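**Technicien ou technicienne de maintenance, cellule de préhension - site de Brodley**

Elbridge exploite une cellule de préhension de petites pièces : vannes, colliers, composants électroniques. Le poste couvre la mise au point, l'entretien et le dépannage de cette cellule. Prise de fonction en décembre, contrat de 17 mois.

## Tâches

- Contrôle du parallélisme des doigts et reprise du zéro de la pince à chaque changement d'outillage.
- Remplacement des doigts selon le relevé d'usure. Le jeu admis en bout est de 3 dixièmes.
- Étalonnage de la caméra de poignet, puis essai de prise sur 9 références.
- Diagnostic des défauts d'axe et de bus, tenue du journal de cellule.
- Gestion du stock de rechange avec le fournisseur Ruchti.

## Profil

Formation en maintenance ou en automatisme, cinq ans de pratique sur robots industriels. Lecture de schémas électriques exigée. La connaissance des contrôleurs Stirnov est un avantage - une formation interne est prévue dans le cas contraire.

Le poste comporte une astreinte par roulement. Les interventions se font porte ouverte, en vitesse réduite, après consignation des énergies auxiliaires.

## Poste de travail
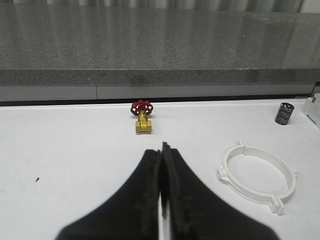
*Doigts de pince fermés devant une vanne en laiton à volant rouge. Traces d'usure visibles sur le doigt gauche.*

L'entretien technique comprend une épreuve pratique sur la cellule : dépose d'un doigt, remontage, reprise du zéro.

## Candidature

CV et description d'une panne traitée, une page au plus, à adresser à Savita Mittal, service du personnel. Questions techniques : Leif Briem, atelier.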